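Ferik, the drawer-opening method from Datberg
Reviewed 6 May 2022

Ferik promises to learn drawers from demonstrations: 1,289 of them, all gathered at one bench. I'd like to believe it.
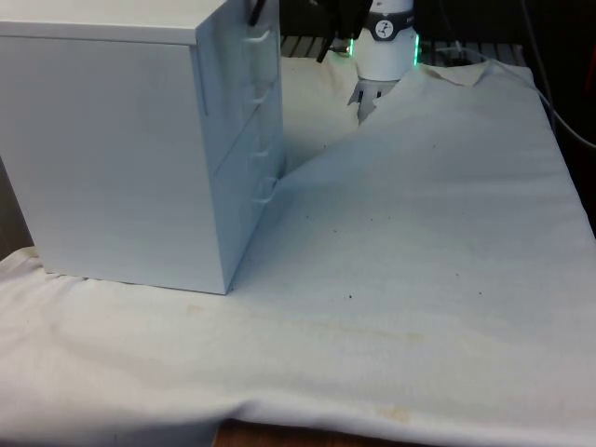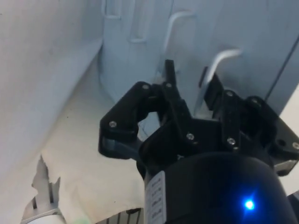
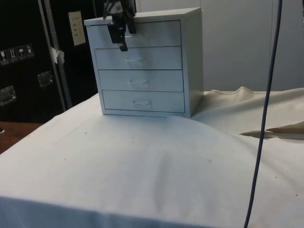
The paper counts 206 trials and calls any movement of a drawer a success. That's generous. A drawer that shifts a hair isn't open. I also couldn't find a test on furniture the method hadn't met before.

Kpodo, the older baseline, gets 2 short paragraphs and no tuning. Wait for the full results.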